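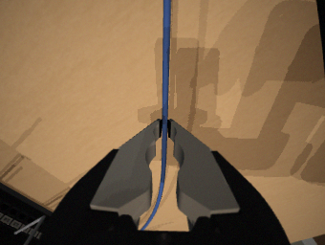 Changed bank details: notes for the Niltville small business breakfast

Start 7.30 am, finish by 8.15 so people can open their shops. Mic check first, the clip-on one crackles if I turn my head.

OPENING

Morning, everyone. Hands up if you've paid a supplier this week. Keep them up if the bank details were in an email. Right, keep your hands up if you rang the supplier before you paid. (Wait. Let them look at each other.)

I want to talk about invoice fraud, the boring cousin of all the stuff you see on the telly. There's no skull on the screen and no countdown clock. You get an email from someone you already deal with, about a job they really did, with the right logo and the right amount. The only thing different is the BSB and account number.

THE NIRKLOW STORY

Nirklow is a joinery outfit and they've said I can use their name, which I reckon is pretty generous. They owed Szűcs, their timber supplier, for a load of blackbutt. An email came in on the same thread as the quote. Same signature, same sign-off, even the same little grumble about freight. It said Szűcs had changed banks and could they please update the details.

The bookkeeper updated them and paid. That was February. It took 16 days before Szűcs rang up asking where their money was, and by then the account had been cleaned out.

(Slow down for this bit.) The crooks weren't in Nirklow's system at all. They were in the supplier's mailbox, reading along, and they'd set up a rule that shuffled certain replies into a folder no human ever opens. So when Nirklow wrote back "all updated, thanks!", Szűcs never saw it.

If it gets heavy, tell them about my own near miss with the fake domain renewal. I was on the phone, eating a sandwich, one click away from paying it. I do this for a living!

WHAT I ASK PEOPLE TO DO

Ring them. Use the number from an old invoice or your own phone, never the one in the email. If the details check out you've lost two minutes and had a chat about the footy.

Turn on multi-factor for email. Email first, before the accounting package, before anything. Your mailbox is where every other password gets reset.

Look at your forwarding rules. It's under settings, it takes no time, and if there's one you didn't make – change your password, sign out every session, then ring your IT person.

Pick a limit for a second pair of eyes. Mine's $4000. Anything over that, or any change of details whatever the amount, two people look at it. If you're a one-person show, sleep on it and pay in the morning.

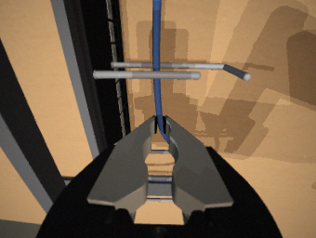 Someone asked at the Dromura session whether ringing up doesn't make you look like you don't trust your suppliers, and said theirs would be offended. Good question, and I fluffed it on the day. My better answer: tell them beforehand. Put a line on your own invoices saying you'll never change bank details by email alone, and that you'd like the same call from them. The good ones will pinch the wording.

IF IT'S ALREADY HAPPENED

Bank first, straight away, on the fraud line. Then the supplier, by phone. Then report it. Don't delete the email, however much you want to, and don't have a go at whoever made the payment. People who get yelled at wait longer to own up next time.

HANDOUT

I've printed 209 of the one-page checklist and 191 people have booked, so there's a few to take back for the office. Stick it next to the computer. Mine's got coffee on it.

Questions till quarter past. Leave the clicker on the lectern for the next speaker.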